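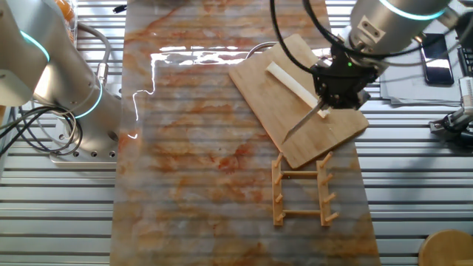
Knife tips I brought home from the open day at Skinau

I went to watch robots and came back with kitchen tips! The arms there slice on a cutting board, and the crew talks you through all of it.

Put a mat under your board so it stays where you left it.

Keep the tip low and let the blade do the work.
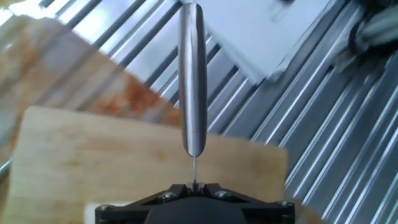 Zerrin Yalçınkaya wrote in to add that a damp dish towel does the same job as a mat, and costs nothing.

Go slowly with soft food. I used to rush bananas (mush, every time), and a patient cut is so much neater
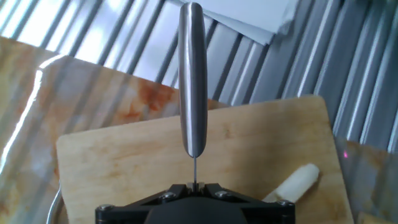 and easier on the edge, too. They run it again in July, and I'm going!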